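Ticket 1210 – Billimow sim, wrist view pointing at the ceiling
Opened by: me (robotics club, sim team)
Date: April 13, 2022
Status: reopened, sorry

Hi again! Same kitchen task as last time, running on the club desktop with the Lurnaseck scene loaded. I'm putting this in as a fresh ticket because the old one got closed as "calibration" and I really don't think it's calibration anymore. Wrist view first, then the body view from the same session.

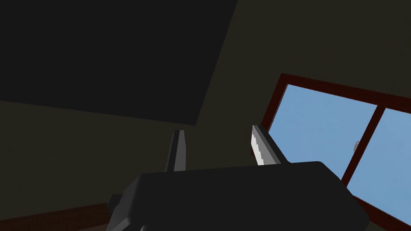
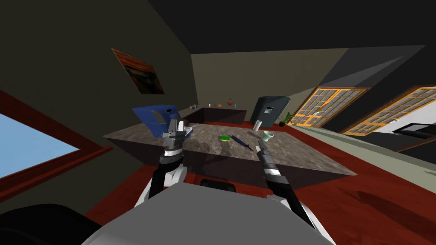

So the problem is the starting pose. Our task is supposed to be "pick up the sponge and put it by the mug," and the Azimi planner wants the sponge in the wrist view before it'll do anything at all. In the body view the sponge is right there near the middle of the island, green scrub side and all, so the object spawned fine. The wrist view has a window and a whole lot of ceiling in it – no countertop, no sponge. The planner waits 40 seconds, gives up, and writes "target not visible" in the log. Which, fair enough!

What I've tried so far:

Restarted the sim and reloaded the scene. No change.

Swapped in the home pose file from our Gravance competition build. The arm moved to a different spot but the planner still quit with the same message.

Raised the timeout from 40 to 200 seconds. This was dumb, I just got to sit there longer.

Turned off the random start poses. I thought this was it for sure, but it failed the same way on the next run. I've left them off for now so at least we have one less thing moving.

Turned the wrist joint by hand with the slider, around 70 degrees, and the counter came into view. The planner found the sponge and started its approach (!!). Then I hit reset and everything went back to the bad pose.

That last one makes me think the pose file is being read okay and then something writes over it on reset. There are two config folders on the club machine, one from last year's team and one from ours, and I can't tell which one Billimow looks at first. If anybody knows, please write it in the ticket and not in the chat, I lose everything in the chat.

Update, same evening: found it, sort of. The reset script has last year's joint values typed right into it, so it never even opens our file. I commented out that line and got three good starts in a row. The fourth one threw a warning about a missing joint name, but it ran anyway.

Still to do: fix the joint name, put the real path in the reset script, and run the whole task start to finish before the May demo. Please don't pull the old branch onto the desktop until I've pushed my change. Leaving this open till then.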